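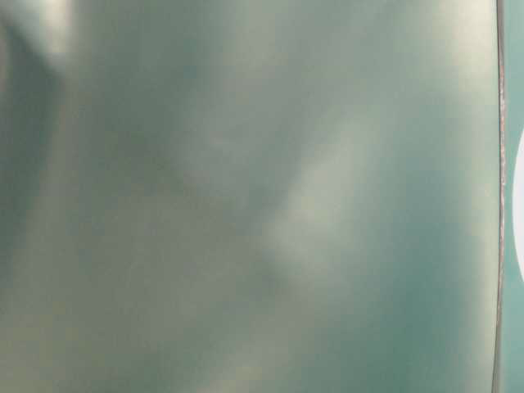 Soft light on green, very close up. Jorkotcombe Robot Arm Club, fall season.

Frequently Asked Questions
Last updated 9/23/19

Hello and welcome! Every fall we get a whole pile of emails from new students and their families, and a good many of them ask the same things, so we have gathered up our answers in one place. If yours isn't covered, please write to us anyway. We like getting mail.

What does the club do?

We teach robot arms to do small everyday jobs. Picking up a strip of paper, putting a lid on a jar, moving a cup from one side of a mat to the other without tipping it — the sort of thing you do forty times before breakfast and never think about, and which can take a team of tenth graders a good three weeks to get right. We work with the arms ourselves, write our own programs for them, and keep notebooks of what we tried. In spring we take part in the Girkell Challenge, but plenty of our members never compete and come for the building and the company.

Do I need to know how to program already?

No, you really don't. We start new people off by moving the arm by hand controls, and you can spend your first few meetings doing only that if you like. After that we pair you up with somebody who has been here a year or more and you work through the starter tasks together. Most people are writing short programs of their own by the end of October. If you do know how to program, that's lovely too, and we will probably ask you to help the person next to you.

Who can join?

Any student at Jorkotcombe High in grades nine through twelve. We've had students from the middle school ask about it, and the answer for now is that we would love to have you in a year or two, but the insurance form says ninth grade and up, and we have to go by the form.

Where do you meet, and when?

Room 207 of the Bíró Building, straight after last bell, twice a week. The days move around a bit with the sports schedule, so check the sheet on the door. Use the stairs by the music rooms. The other stairs bring you out on the wrong side of the fire door and you'll have to knock, which we will answer, but it may take us a minute if everybody is watching a run.

How much does it cost?

There is a fee of $40 for the year, and it covers the wear parts, the tape (we go through a truly surprising amount of tape) and the club shirt. If the fee is a problem, send a note to Delali Asante and it will be taken care of quietly. You won't be asked to fill anything out. Trips are paid for separately, and we fundraise for those in the winter.

What is a normal meeting like?

We start with a short talk around the board, where each team says what it is working on and what is stuck. Then the teams split up. One group will be at the arms, one will be at the laptops going over the last batch of recordings, and usually there are a few people on the floor sorting out cables. We switch over halfway so that everyone gets time at the mat. The last ten minutes are for cleaning up, and yes, that part is for everyone, seniors included.

It gets noisy, in a good way. If your student does better with some quiet, let us know and we can set up a spot in the room next door, where the recordings get sorted.

What is this year's main task?

This year's main task is small, flat things. Last year the Girkell Challenge had us moving blocks and cups, and we felt pretty good about ourselves by the end of it! Flat things are another story altogether. A fingertip comes down a hair too high and closes on air, or a hair too low and pushes against the mat, and either way you are back to your notebook. We have been trying out different surfaces on the inside of the fingers, and different speeds, and coming in at a slant, and there is still a lot of arguing going on over which of those matters most. New members are very welcome to join the arguing.
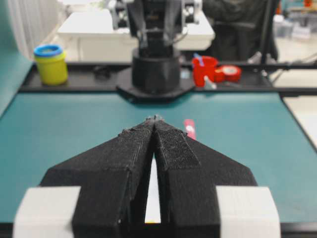
Ehsan Cheema would like new members to hear that the first grip almost never works and that this is fine. I spent my whole first month trying to get one piece of ribbon off the mat, he writes, and I wanted to quit pretty much every time, and then I changed the speed on the last little bit of the move and it was a completely different robot. Write down what you changed. Change one thing. I wish I had listened when they told me that.

How many practice runs do you do?

More than you'd guess. For the spring task each team aims for 300 recorded runs before the competition, good ones and bad ones both, and we keep the bad ones on purpose. You learn a great deal from looking back at them side by side. It sounds like a mountain, but once a team gets into a rhythm — one person resetting the mat, one at the controls, one writing — the runs go by quickly, and there is usually music on.

Is it safe?

The arms we use are small, and we have rules that we take seriously. Hands stay off the mat while an arm is powered. Long hair is tied back and sleeves are pushed up. Whoever is at the stop button does nothing else, and that includes looking at a phone. Every new member is walked through all of this at the first meeting and signs the sheet before touching anything.

What should I bring?

A notebook you don't mind getting scruffy, a pencil, and a water bottle with a lid that closes. Drinks stay on the table by the window. If you have a laptop you're welcome to bring it, but the club has some to lend and you won't be behind without one.

We're also always glad of odds and ends from home: empty containers with lids, plastic cups, clean scraps of cloth, ribbon. Please nothing made of glass and nothing that had peanut butter in it.

Do we travel?

There are 2 trips on the calendar. The first is a friendly practice day at Stumitz, where their club hosts us and feeds us far too well, and the second is the Girkell Challenge itself. Permission slips go home at least three weeks ahead. Not everybody has to go, and those who stay behind get the arms to themselves for the day (some of our members look forward to that more than to the trip!).

Can parents come and watch?

Yes, please do. We hold an open afternoon in October with snacks, and the teams take turns showing what they've got working. You may even get a go at the controls. Outside of that, drop us a line first so we can find you a chair.

I missed the first meeting. Is it too late?

It isn't. People join right up until winter break, and we run the safety talk again whenever there's someone new. Come up to 207, say hello, and somebody will find you a team.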